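Chapter 4
Packing and Wrapping: How Goods Survive the Journey

Last updated: October

4.1 Why this chapter comes before transport

In many courses the student learns first about lorries, ships and warehouses, and packing comes at the end, as a small practical matter. In this book I have chosen the opposite order. A parcel that is badly packed will be damaged in a good lorry as easily as in a bad one, and the cost of the damage falls on somebody. When we study in Chapter 5 who should pay, we will need to know already what good packing is and who was responsible for it.

The word "packing" is used in everyday speech for several different things. In this chapter we keep them apart. The inner wrap is the material that touches the goods. The filling is what stands between the inner wrap and the walls of the container. The outer container is the box, crate or sack that is handled by the carrier. A label belongs to the outer container, even when a second copy is placed inside.

4.2 The case of the Drastalo warehouse

We begin with a case to which we will return several times. Drastalo is a trading house which sells kitchen and table goods to small shops. Its main warehouse is in Privmont, and most of its customers are on the coast, near the port of Kos. The road between the two is 572 kilometres long, and the last part of it goes through hills.

In one season the warehouse sent 1243 parcels on this road. Of these, 70 came back with broken contents. The manager believed at first that the drivers were careless, and he asked the carrier for compensation. The carrier refused. It answered that the outer boxes had arrived without marks, and that goods which break inside an unmarked box were broken by their own movement.

This answer was largely correct. When the returned parcels were opened, 26 of them had no filling at all on one side. The packers had put paper under the goods and over them, but the sides were left free. On a flat road this is perhaps enough. In the hills, where the lorry leans and brakes, the goods slide to one wall and then to the other — and glass does not need many such journeys.

The reader should notice that the manager's mistake was a mistake of order. He looked for the person responsible before he looked at the thing itself. We will meet the same mistake in the case of Restside, a furniture maker, in section 4.6.

4.3 Three questions before choosing a material

A packer who chooses the material by habit will often use too much of it. It is better to put some simple questions first. What can happen to the surface of this object? What can happen to its shape? How long will it stay packed?

The surface can be scratched, stained or made dull by rubbing. For this danger a thin and clean wrap is sufficient, and plain white paper is still the most common choice. Printed paper is cheaper, but the ink may pass to the goods, and a customer who receives a grey plate will not ask whether it can be washed.

The shape can be bent, cracked or pressed flat. Against this danger thin paper does very little, however many layers are used. Here we need filling, and a strong wall on the outside.
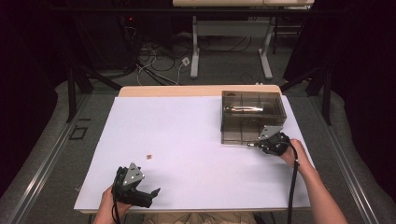

The time of storage is the question that is most often forgotten. Paper takes up damp from the air, and a parcel which was tight in a dry room can become loose after a month by the sea. If the goods must wait at a port, the filling should be of a kind that returns to its form after it was pressed. Crumpled paper does this only partly.

4.4 The size of the sheet

Beginners usually cut the sheet too small. A useful rule for an object with straight sides is that the sheet should go once round the object and cover again one third of the first side. At the ends, the paper should reach a little past the middle when it is folded in. More than this makes thick corners, and thick corners tear first.

The object is placed with its longest side parallel to the edge of the sheet. For round objects the sheet is turned, so that one corner points to the packer — we return to this fold in section 4.5, where the steps are given in full.

We use cookies to remember your reading position. By continuing you accept our cookie notice.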